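Ornosine: registro de tareas manuales con guantes
Versión 2

Ornosine reúne anotaciones escritas sobre el trabajo de mesa hecho con guantes: coger, girar, pasar de una mano a la otra, poner tarjetas, guardar.
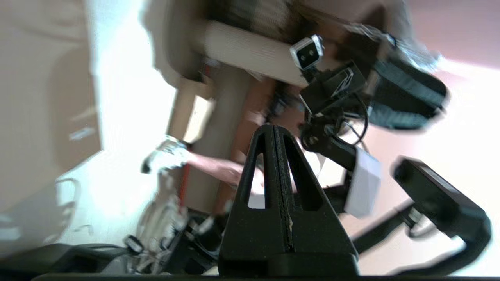
El registro comenzó como una hoja de cálculo para uso propio y creció más de lo previsto. En la versión presente contiene 1618 anotaciones, cada una de una sola tarea. Una tarea empieza cuando la persona extiende la mano hacia el objeto y termina cuando lo suelta. Si lo vuelve a coger, se escribe una anotación nueva.

Contenido

Hay una tabla principal, tareas.csv, y una tabla auxiliar, ropa.csv. Las dos se unen por el campo sesion. El texto está en español; algunas notas antiguas estaban en otra lengua y las he traducido yo mismo, por lo cual pido paciencia con el estilo.

Campos de tareas.csv

sesion: número de la sesión.
mano: izquierda, derecha o ambas.
guante: color y talla. La talla falta en muchas filas de la primera versión.
objeto: palabra general (caja, tarjeta, paño, bolsa). No se escribe la marca.
accion: un verbo en infinitivo.
duracion: en segundos enteros. Las tareas de más de 60 segundos se han dividido.
nota: texto libre, puede estar vacío.

Campos de ropa.csv

sesion: igual que arriba.
prenda: lo que lleva la persona en la parte superior del cuerpo.
manga: corta, larga o recogida.
correa: sí o no. Se refiere a cualquier correa o banda que cruza el torso, también la de un bolso.
color: el color principal. Para los tonos claros se usa una lista cerrada: blanco, crudo, beige, tostado.

El campo manga fue añadido en julio, después de notar que el borde del guante se describe de manera muy distinta según haya tela o piel en el antebrazo. Las sesiones anteriores fueron completadas a partir de las hojas de papel; donde la hoja no decía nada, el valor es "desconocido".

Cómo se anota

Cada sesión dura una mañana y se anota en intervalos de 12 minutos, con pausa entre ellos. La persona que anota no interviene en la tarea. Se escribe primero el verbo, después el objeto y al final la mano; este orden reduce las correcciones. Cuando hay duda entre dos verbos, se prefiere el más general: "mover" antes que "empujar".

Las tarjetas blancas se anotan como "tarjeta", sea papel o plástico. En la versión 1 existían "ficha", "cartón" y "etiqueta" para casi la misma cosa y era imposible buscar.

Partes

La parte Naciri contiene tareas de ordenar y guardar. La parte Usov contiene tareas de entrega, es decir, una persona da el objeto y otra lo recibe. Ambas siguen las mismas reglas, pero en Usov el campo mano corresponde solamente a quien entrega.

Límites conocidos

La mano derecha aparece mucho más que la izquierda. Las duraciones cortas son poco fiables, con un error de un segundo o más. El color "tostado" se confunde con "beige" y yo no haría ningún análisis que dependa de esta diferencia. Faltan tareas con guantes mojados.

Cambios desde la versión 1

Unificado el vocabulario de tarjetas.
Añadidos manga y correa.
Eliminadas las filas repetidas de Naciri.
Corregida la separación decimal en duracion, que antes mezclaba coma y punto.

Uso y mención

Se permite el uso para enseñanza y estudio, indicando el nombre Ornosine y la versión. Para otros usos, escribir antes a Grarkine, que guarda las hojas originales. Los errores se pueden comunicar por el mismo camino; ayuda mucho incluir el número de sesión y la fila.

Pendiente: revisar los verbos "dejar" y "soltar" en la parte Usov.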